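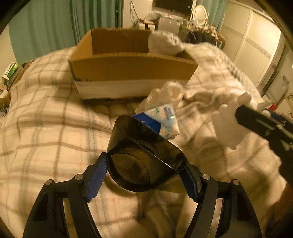
Is pearl barley a whole grain?

Pearl barley doesn't count as a whole grain, as most or all of the bran gets polished off along with the hull. Hulled barley, which keeps its bran, does count. The two look pretty similar on the shelf, so I always check the label before I buy.

Barley

Barley (Hordeum vulgare) is a cereal grass grown for food, animal feed and malt. It belongs to the same big family as wheat, rye, oats and rice, and people have been growing it for thousands of years, going back to the Fertile Crescent. It puts up with cold, drought and salty soil better than wheat does, and that's why you find it high up in Tibet and far north in Scandinavia. I grew up thinking of it as the chewy stuff in canned soup, and it took me an embarrassingly long time to find out how much more there was to it!

Types you can buy

Hulled barley (sometimes called barley groats) has only the tough outer hull removed. It's tan, nutty and slow to cook. Hulless barley is a different variety whose hull falls away easily during harvest, and it needs very little processing. Pearl barley is polished, and you can get it lightly polished or polished until it's nearly white. Pot barley sits between hulled and pearl. Then there are flakes, which you can use like rolled oats, plus grits, flour, and quick barley, which has been steamed and dried so it's done in ten minutes or so.

The kind I buy most is the Skivley pot barley – it comes in a plain bag and holds its shape in soup for days. The Sikby flakes are nice too, though a bit dusty at the bottom of the bag.

What's in it

Raw hulled barley is 73 percent carbohydrate by weight, and a good share of that is fiber. The fiber people get excited about is beta-glucan, a soluble kind that turns thick and slippery in water. It's the same one found in oats. Eaten regularly as part of a sensible diet, it can help bring down LDL cholesterol, and it slows down how fast sugar gets into the blood after a meal. Something I like about barley is that the beta-glucan runs all through the kernel, so even the pearl kind keeps quite a lot of it (wheat loses most of its fiber when you take the bran away).

You also get manganese, selenium, some B vitamins and a decent amount of plant protein, although it's low in lysine. Beans or lentils in the same pot take care of that. If you eat something like 2000 calories a day, a bowl of cooked barley is a modest part of it and it's very filling.

Barley contains gluten. It has less than wheat, but anyone with celiac disease has to stay away from it, and that includes malt extract and malt vinegar, which turn up in all sorts of things. Read the small print on breakfast cereal especially.

Cooking

Rinse it first. For pearl barley I use three cups of water to one of grain and simmer it for half an hour, maybe a little longer. Hulled barley wants closer to an hour, less if it soaked overnight. Or boil it like pasta in plenty of salted water and drain it, which is how I do it when it's going in a salad. It swells a lot, so pick a bigger pot than you think you need.

Shengli Lu, whose recipes I've cooked from for years, toasts the dry grain in a pan with a little butter before any water goes in. I tried it one rainy evening in May and I've done it ever since. The smell is wonderful, a bit like popcorn.

Barley flour makes a soft, slightly sweet bread that doesn't rise very well by itself. My usual loaf has 1000 grams of flour in total, a quarter of it barley and the rest bread flour, and it makes two smallish loaves. The Gullberg stone-ground flour is coarser than the Sezer one and drinks up more water, so add a splash if the dough feels stiff.

Around the world

Scotland has its broth with lamb and root vegetables, and bere bannocks in Orkney. Tibetans roast the grain and grind it into tsampa, then mix it with butter tea. In Japan and Korea roasted barley is steeped for tea, which is lovely cold in summer. Italians make orzotto, a risotto with barley in place of rice – I find it far more forgiving, as it won't turn to mush if you wander off for a few minutes. Finland has a flat barley bread called rieska, best eaten the same day with butter.

Storage

Pearl barley keeps for a year in a closed jar in a cool cupboard. Hulled barley and flour have more natural oil left in them and can go stale, so I keep mine in the freezer. Cooked barley is good for three or four days in the fridge, and it freezes well in small portions.

See also: Oats, Rye, Malt, Dietary fiber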